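Rastcombe Robotics Club – Your Questions

I run the beginner arm group, and these are the things people write to me about most. If yours isn't covered, come by the table at the Lorton open evening in August and ask me there.

Do I need to know how to code?

Nope. About half of each new group has never written a line. You start by steering the arm by hand, and the code comes in a bit at a time once you're sick of steering.

How old do I have to be?

Any high school grade is fine. Younger brothers and sisters can watch but they can't drive, sorry.

How big are the teams?

Two or three people to an arm. We tried bigger teams once and somebody always ended up just holding the laptop.

What's the Gruvden task everyone talks about?

It's our main project for the semester, and it's my favorite part of the whole thing! Your arm has to handle small packaged stuff around a gift bag on a counter. Sounds easy, right? Wrappers bend, they slide, they're shiny, and two packets lying close together can look like one big one to the software. You'll spend a lot of evenings on candy.

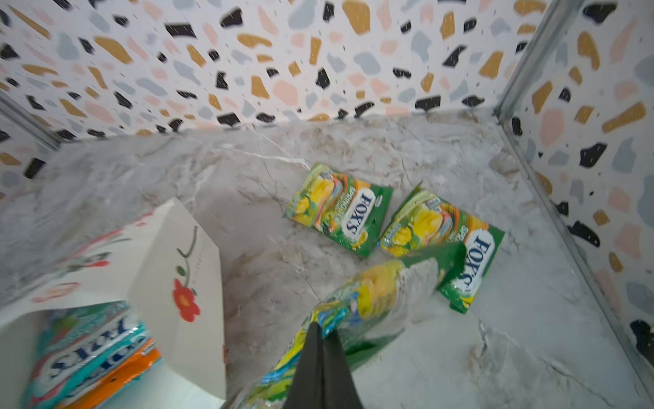
Gripper with a Fox's candy packet, two more on the marble counter

Why candy and not blocks?

We do start with blocks, for the first couple of meetings. Then we switch, because a block forgives a sloppy grip and a packet doesn't. You find out pretty fast whether your fingers are closing in the right spot.

Can we eat it?

After the session, yes. Not the ones that have been in the gripper – we keep those for practice until they look really sad.

How long does a meeting last?

We start at 6 and pack up by 8. If you need to leave early for a ride, just tell me at the start so your team isn't stuck halfway through a run.

What is the Chacko Round?

That's our end-of-semester contest. Each team gets three tries at the Gruvden task and we keep your best one. You can't touch the arm once a try has started, and yes, people yell at it anyway.

I missed the first few meetings. Can I still join?

Sure, as long as the Chacko Round is more than three weeks off. I'll put you with a team that has room.

Do I need to bring anything?

A laptop if you have one, and a charger – please, please bring the charger. Closed shoes too.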